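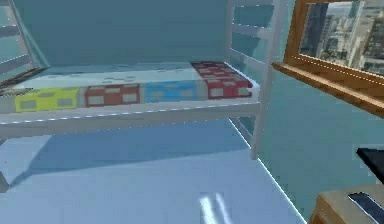

Simulated bedroom, real opinions: a gripper and camera thread

1/ Right, I've spent most of February inside this bedroom and I have thoughts. Lots of thoughts! It's a simulated room with a bed, a window over a city and a very loud mattress, and I've been using it to compare two grippers, three camera set-ups and a couple of controllers. Thread follows, it's a long one, get a tea.

2/ Background for anyone new: I work on household manipulation, mostly fabric. Bedding is my favourite and also the thing that keeps me up at night (sorry). Everything below was run in simulation first, and some of it has since been tried on the real arm at Tedineck. I'll say which is which.

3/ The two grippers. One is the Wike, a plain parallel jaw with long flat fingers. The other is the Drerum, three fingers, soft pads, a bit of give in every joint. The Wike is the one I've used for years. The Drerum is the one everybody in the office has been pestering me to try, Obinna Adeyemi loudest of all.

4/ The task: reach over the side rail, take hold of the edge of a thin cover on the mattress, pull it towards the headboard, let go without dragging it back again. Sounds dull. I promise it's brilliant once you start watching where things go wrong.

5/ I did 134 attempts with each gripper. Same start positions, same cover, same random wobble added to the camera. The only thing I swapped was what was on the end of the arm, plus the grasp planner settings that came with it.

6/ I went in expecting the Drerum to walk it. Soft fingers, soft stuff, obvious match, yes? It was better at holding on. Once it had the cover it very rarely lost it, even on the long pull.

7/ But getting hold in the first place! The fingers need room to open, and that side rail runs straight along under the mattress on the near side. Come in low and you clip the rail. Come in high and you press down on the mattress and pinch nothing at all. The Wike just slides in sideways like a letter going through a letterbox.

8/ So I had two completely different sorts of failure. Wike: gets the edge nearly every time, then lets it creep out halfway through the pull. Drerum: fumbles at the start, then holds like a champion. I found this enormously satisfying and told everyone at lunch, whether they wanted it or not.

9/ Aisyah Sopacua asked the sensible question, which was whether I'd tuned the approach for the Drerum or just reused the Wike one with a bigger opening. Reader, I had reused the Wike one with a bigger opening.

10/ Second go. Approach tilted so that one finger goes in above the edge and the other two follow underneath. Much, much better. I threw out the first lot and did the Drerum's 134 again from scratch. Took an evening, worth it.

11/ With the tilted approach the two are close on getting hold of the edge, and the Drerum is clearly ahead by the end of the pull. It's slower, mind. All that tilting adds time, and the wrist ends up in some positions I wouldn't want near a person.

12/ OK, cameras! This is the bit I was really looking forward to.

13/ Set-up A: one fixed camera, up high and off to the side, looking down over the bed. Set-up B: a camera on the wrist. Set-up C: both. Same arm, same task, Wike gripper only, so I'm not changing two things at once (I do learn, slowly).

14/ The fixed one is lovely for knowing where the bed is. The ladder-style ends help such a lot – all those straight pale bars against a teal wall give the pose estimate plenty to grab on to. It locked on fast and stayed there.

15/ Where it struggled was the long side of the mattress. There are four coloured patches along it: yellow, orange-red, sky blue, deep red. They've all got little pale blocks or rectangles on them, and the tracker kept matching one bit of pattern to another bit of the same pattern further along. Repeating squares, the old enemy.

16/ The sky-blue patch was the worst of the lot for me. The rectangles on it are very faint, so the tracker would find a few, lose them, and find some different ones. The deep red check was more reliable, with its tidy pale grid, until the arm came across and hid half of it.

17/ Wrist camera next. Gorgeous close up. You get the cover edge nice and big, and it stops caring about the pattern because it's looking at folds. Then the hand gets within a few centimetres and all it can see is bedding, bedding, bedding. No rail, no headboard, no idea where it is.

18/ Both together is the answer, which will surprise absolutely none of you. The fixed camera gets the arm to the right part of the bed, the wrist camera does the last stretch. I hand over at 13 centimetres out. I tried handing over sooner and later and that's where it was happiest.

19/ A word on light. There's a streaky white reflection down on the pale floor and a big darker shadow from the bed. My first depth filter took the shadow edge for a step. The arm was planning around a step that wasn't there! I watched it take the scenic route for ages before I twigged.

20/ Ynyr Lewis spotted the fix: stop asking the colour image about the floor at all, take the floor plane from the depth and leave it there. Two lines changed in the settings file. I owe him a pint.

21/ I also turned the view through the window off and on again for one batch, to see whether all those high-rises confused the feature matching. They did, a little. Rows of small windows look an awful lot like rows of small pale squares if you're a matcher. Masking out the glass cleared it up.

22/ Controllers. I've been going between plain position control and an impedance controller from Coditz. Position control goes where it's told and doesn't care what's in the way. The Coditz one is springy, so if it meets the mattress it gives a bit.

23/ For the Wike, springy wins by a mile. Those long fingers can rest on the mattress and slide until they reach the edge, and you can get away with quite a sloppy height estimate. I turned the stiffness down to 382 newtons per metre in the vertical direction and left the other two alone.

24/ For the Drerum it's less clear. The fingers are already squashy, and a squashy arm behind squashy fingers gave me a slow wobble at the end of the pull. Modupe Ajayi calls it "the jelly". Stiffer arm, jelly gone. So it's position control for that one at the moment, with a speed limit near the bed.

25/ Now the real arm! I've only had short slots on it at Tedineck, so please take this as early days. We've got a proper bed in there, single size, borrowed cover, and I've run the Wike with both cameras and the Coditz controller.

26/ It transferred far better than I'd dared hope. The approach was right first time, the handover between cameras was smooth, and the slide along the mattress looked just like the simulated one. I may have squeaked.

27/ The creep is worse, though. In simulation the cover slips out of the Wike slowly. On the real thing it goes all at once. My friction model is too kind, and I need to sit down with a spring scale and some actual cotton and measure it.

28/ Severino Arroyo has cut me some rubber strips for the Wike fingers, 6 millimetres wide, stuck on near the tips. First impressions are good! They grip the cover and don't seem to hurt the sliding too much. I haven't done a full batch with them yet so no numbers.

29/ Haven't had the Drerum on the real arm at all. The mounting plate has the wrong bolt pattern and the new one is still being made. I'm itching to see whether the tilted approach survives contact with a real side rail.

30/ A few people asked in replies why a bed and why not a table like everybody else. A table is flat and hard and stays put. A bed has rails to catch on, bars at the ends to get tangled in, and a top surface that moves when you lean on it. You learn more about a gripper in ten minutes.

31/ Also asked: would I buy the Drerum? If you mostly do fabric and have clear space round the edge you're grabbing, yes, I think I would. If you work in tight gaps, or you want one hand for fabric and boxes and everything else, the Wike with decent pads is hard to argue with. I'd keep both if the budget let me.

32/ And for cameras: if you can only have one, have the fixed one, and put it higher than you think. You can feel your way through the last bit with a springy arm. You can't feel your way across a room.

33/ Settings I'd start from if you're trying this yourself. Wike: fingers level, approach from the side, springy vertical. Drerum: tilted, slow, stiff. Mask any windows. Floor from depth only. Check the mattress patches aren't fooling your tracker before you blame the gripper, which I did for most of a day.

34/ Next up: the rubber strips, a proper friction measurement, and a dark mattress cover with no pattern on it, to see how the fixed camera copes when there's nothing much to match. If anyone has run a three-finger hand on bedding and beaten the jelly without stiffening the whole arm, please tell me how!

35/ Forgot to say, Obinna has read all this and would like it known that he still thinks the Drerum won.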